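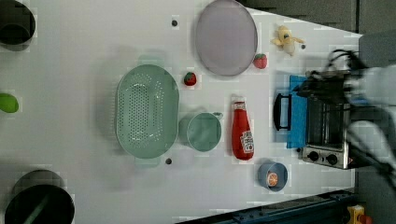 How to Make Fresh Ricotta on a Sunday Morning

August | By Orvokki Pitkänen

If you can warm milk, you can make ricotta. I put it off for years thinking it was a proper cheesemaker's job, and then my neighbour in Varkthorpe gave me a spoonful of hers on toast and I went straight out and bought milk. It takes less than an hour, most of it waiting, and the flavour is so much sweeter than the tub stuff!

What you need

2 litres of full cream milk (not UHT, it won't set properly)
100 ml thickened cream, if you like it rich
60 ml lemon juice or white vinegar
1 teaspoon fine salt
A big heavy pot, a colander, a deep bowl and a piece of cheesecloth. A clean, thin tea towel will do.

Heating the milk

Pour the milk, cream and salt into the pot and set it over a medium-low flame. Stir now and then, scraping the bottom so nothing catches. You're after 90 degrees on a thermometer. No thermometer? Watch for steam and a ring of tiny bubbles around the side, and stop before it boils.

Adding the acid

Take the pot off the heat, pour in the lemon juice and give it two slow stirs. Then leave it alone. This is the hard bit, I know, but if you keep stirring, the curds break up small and you end up with something grainy. Put the lid on and wait 18 minutes. When you look again you want white clumps floating in thin, yellowish whey. If it's still milky, add another teaspoon of juice and wait a bit longer.

Draining

Line the colander with the cloth, sit it over the bowl and ladle the curds in gently. After 9 minutes it's soft and spoonable, gorgeous with honey. For lasagne or a baked cheesecake, let it go a full half hour.

Keep the whey! It's lovely in place of water in bread dough, and I cook my rice in it too.

Ricotta keeps in the fridge for three days, covered. I like it best after 24 hours, when the salt has settled in, with sliced peaches and lots of black pepper.

We use cookies to remember your settings. Accept | Manage

© Orvokki Pitkänen | Contact | Back to top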